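The Plevthorpe Dotted Blanket
4 min read

We have a soft spot for the Plevthorpe, and if you have ever spent a whole weekend looking for a bed cover that can take a bit of daily life, we think you'll understand why. It's the one we recommend when somebody writes in and says the bed in their house is also the sofa, the reading corner and the place where all the clean clothes get dumped on a Sunday night (ours certainly is!).

It comes in beige with small white dots, and the dots are the part people ask about most. They're small enough that the blanket still reads as a plain color from the doorway – which means you can go as bright as you like with the pillows and the whole bed won't start shouting at you. We've put reds, greens and pinks on it and been happy with all of them.

The weight is what we'd call a three-season weight. In September it's enough by itself for most sleepers, and in the depths of winter you'll want something underneath, such as the Trusard quilt, which is cut to the same size and doesn't slide around.

Caring for it

Wash it cool and by itself the first 3 times, then with whatever you like. A full blanket weighs 900 grams, so any ordinary home machine will manage it. Tumble on low or hang it over a rail, and give it a good shake while it's still damp so the edges dry straight. Please skip the bleach.

Folding on the bed

A made bed is still the best folding table we know, and the Plevthorpe has just enough grip that a towel or a shirt stays where you lay it. Put the big dark pieces down first, spread sideways across the middle, and push the pillows up toward the head to give yourself room. Turn one end in, smooth it with the flat of your hand, and carry on from there.

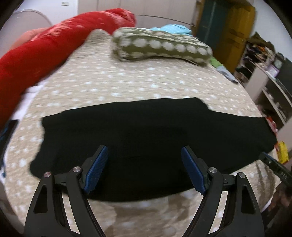

Sizes and what goes with it

The blanket is made in 4 sizes, from crib to king, and each one arrives in a cotton bag that is handy for storing it in summer. If you like dots on dots, the Nic Giolla bolster covers are lovely with it, and Melteck makes a plain cushion in 6 colors for anyone who would like a calmer bed. Exchanges are free as long as the blanket hasn't been washed.

Comments

dottyforlinen: Bought the queen for our guest room and it has somehow ended up on my own bed. Softer after every wash.

hallway_cat: Does it show lint? We have a white dog and I'm a little nervous.

porchswing62: @hallway_cat We have a cream one (dog, I mean) and the beige hides it pretty well. Dark towels are another story.

mapleandrye: Wish it came in gray too, but I do love the dots.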